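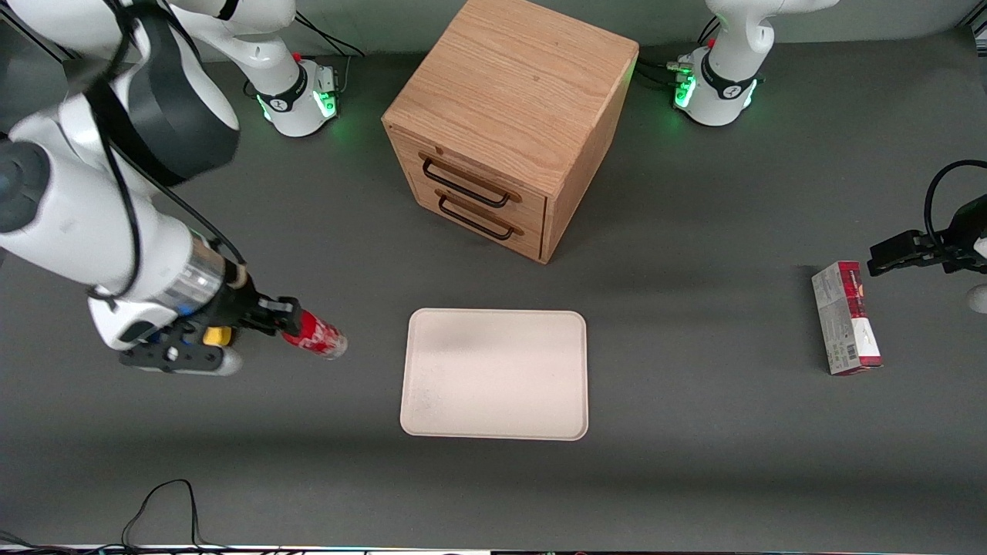 Oak-grain cube on the gray top, can and box for scale.

Small drawer cabinet on a workbench: glue, screw, or leave it loose?
Forum: Storage and Benches

mafalda_simoes
Posted 25 June 2023

I am setting up a shared bench and want to keep a small wooden drawer cabinet on it permanently. It is the cube type with a flat top, light oak grain. It stands toward the back of the table, and smaller items (cans, boxed goods) get put down in front of it and beside it all day.

Problem: the cabinet migrates. Pulling a drawer drags the carcass forward, and pushing it shut moves it back by a different amount. Over a shift the net drift is 8 mm, measured against a pencil line. I need it to stay on the line.

Constraints:
No holes in the tabletop.
The cabinet has to come off for cleaning.
The flat top stays usable as a shelf.

What are people using?

grendel53
Replied

Drawer friction first, fixing second. If closing a drawer moves the whole carcass, the runners are dry or the drawer is racking. Take the drawers out, rub paraffin wax on the bearing edges, put them back. Then measure the drift again before buying anything.

Skurnov
Replied

Wax treats the symptom. An empty cube cabinet is light, and wood on a smooth bench has very little grip. Put 3320 g of steel plate in the bottom drawer and it stops moving. I have done this on two benches. Cost was nothing, the plate was scrap.

grendel53
Replied

And now the bottom drawer is full of steel. Storage furniture that can't store anything is a poor trade. It also makes the drawer harder to pull, so you get a larger force on the carcass from that one drawer.

Skurnov
Replied

You would not be pulling that drawer. Ballast goes in and stays in. If you need every drawer, fix the plate to the underside of the carcass, assuming there is a recess. Most cubes have one.

csampaio
Replied

Conceição Sampaio here, I fit out packing benches. Neither of you has mentioned the feet. Check what the cabinet is standing on. If it is bare wood edge, the contact area is a narrow perimeter and it skates. Four rubber pads, one in each corner, thin ones. Thick pads compress unevenly and the drawers start to bind.

Clean the table with alcohol before you set it down. Polish residue defeats any pad.

mafalda_simoes
Replied

It is bare edge underneath. No feet, and there is a recess. I will try wax and pads first and keep the ballast in reserve.

Second question while I have you. The tall narrow box, the one in red and gray with the barcode low on the front: I would like it to have a fixed place too. On top of the cabinet or on the table?

grendel53
Replied

Table. Tall and narrow on top of a thing that gets tugged is asking for it to fall.

wattanapong_b
Replied

Disagree. Once the cabinet stops moving, the top is the most stable surface available and it frees up the table. Put a low lip along the front edge, a strip of oak held with double-sided tape. I keep cartons up there that way.

csampaio
Replied

Table for me also. If anyone scans that barcode, you want it at the same height and facing the same way every time. The label is low on the box, and a lip on the cabinet top could cover it.

wattanapong_b
Replied

Fair point on the barcode. I don't scan anything. Withdrawn for that box, but I stand by it for cans. A can laid on its side needs a lip wherever you put it.

Skurnov
Replied

Or stand the can up.

mafalda_simoes
Replied

Results. Waxed the drawers, fitted the rubber pads, wiped the table down. I opened and closed the top drawer 300 times against the pencil line. Drift is now under 1 mm. The box has a taped outline on the table, barcode to the front. No ballast fitted.

One thing for anyone copying this: the pads raised the cabinet slightly, and it rocked until I trimmed one of them. Check with a straightedge before you load the drawers.

Skurnov
Replied

Tell us again in July when the pads have dust on them.

csampaio
Replied

They wipe clean. Same alcohol as the table.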